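3.2 Snacks kept in the bedroom

Most households in the Wulinley sample told us at the first interview that food was kept in the kitchen. The room visits gave a different picture. In 14 of the 40 homes, packaged snacks were also stored in at least one bedroom, usually in a drawer, a shopping bag or a cardboard box. Kuzmenko and Illés found much the same in their earlier study of rented flats in Pletala, though they did not record what kind of container was used.

Boxes are of interest to us for two reasons. They hold mixed goods, so a person looking for one item has to move several others. They also tend to be sorted on the nearest flat surface, and in a small bedroom that surface is the bed. Figure 4 shows a bed in use this way, with an open box standing on the bedspread and single packages lying in front of it. 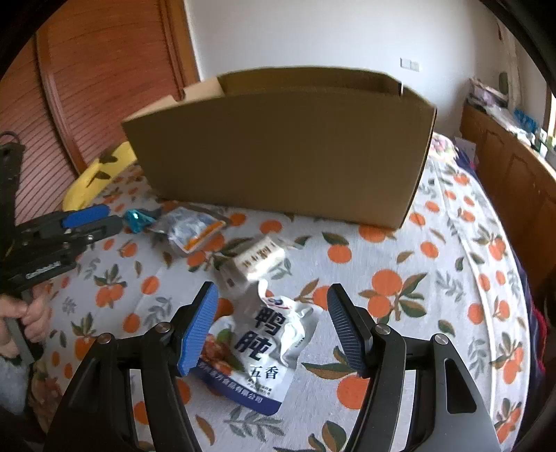 Figure 4. Snack packages and an open cardboard box on a bed. The white pouch in front is labeled 鸭肫 (duck gizzard), 五香 (five-spice).

Package size affects how sorting is done. Small wrapped candies and single-serving packets spread out quickly and are hard to stack. Larger pouches crumple and do not stand on their own. In the follow-up interviews, residents said they dealt with this by grouping items by type first and by size second, or by putting everything back in no order at all. The second habit was more common where the box belonged to one person.

We coded bedding as a surface separately from tables and floors. A soft cover lets light packets tilt or slide toward heavier objects, and a printed cover can make small wrappers harder to pick out. Dovhaniuk raised the second point during coding in December, and we went back over 10 rooms to add it. Pillows and blankets were coded as obstacles only when they reduced the space left for sorting.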